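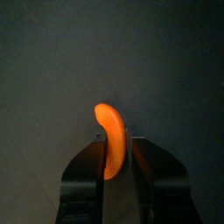 3.2 Ambiguous items in the play-food inventory

The inventory was compiled from the contents of toy bins in four preschool classrooms. Every loose piece small enough to be closed inside a child's fist was entered, whether or not the set it came from could be traced. The final list held 314 entries. Most were assigned a food name on first reading by both coders, and these are treated in Section 3.1. The present section deals with the remainder, for which the two coders gave different names or one coder declined to give any.

Coding followed the scheme set out by Halim for the Tovar classroom survey, with one change. In that scheme a piece without a stem, leaf, seam, or printed mark is given the name of the food it most resembles in outline. We found this rule too generous. A curved outline alone is shared by several foods that children in this age range already know, and the rule gives no means of choosing among them. We therefore recorded outline, color, and surface as separate fields and allowed the name field to stay blank.

The difficulty is clearest in the curved group, of which Figure 3 gives one member. The piece is orange with a reddish cast, glossy, and rounded at both ends, and it bends through a gentle arc. Outline would allow banana, chili, or bean. Color speaks against the first for most adult readers, and against the last as well, but classroom sets are not reliable on this point: pieces are molded in whatever color the rest of the set uses, and the Vistier catalog of 1997 lists the same fruit shapes in several colors with no change of name. The rounded ends argue against chili if a pointed tip is taken as the defining feature. Coder A entered "chili" and Coder B entered "banana." Neither changed the entry on second reading, and the name field was left blank.

Surface was of less help than expected. Faint lengthwise lines of the kind visible on this piece were first taken as a deliberate feature, on the grounds that a banana has long ridges. They were later dropped as evidence. Similar lines occur in the inventory on pieces whose names are not in dispute and whose models have no ridges at all. Small pale specks were likewise noted but not coded, as they could not be sorted consistently into wear, dirt, and original finish. Gloss was kept as a field. It does not separate one food from another, but it does separate groups of pieces within a bin, and so gives some indication of which loose pieces may once have belonged together.

Size was recorded only as a class. Scale in play food is not consistent across foods, even within a single set, and a bean may be as long as a banana. A ratio of length to width was tried for the curved group and abandoned — the bend makes length depend on whether one measures along the outer curve or straight across from end to end, and the coders had not been told which to use.

Sitompul raised the question of whether blank names should be filled by asking the children. This was done in the December round at the Graltden site only, and the answers are reported in Section 4. They were not carried back into the inventory. A name given during play often reflects the game in progress, and the same child may call one piece a banana at the table and a telephone on the carpet. The inventory is meant to describe the pieces as objects, and for that purpose a blank field was preferred to a name that holds only for part of a morning.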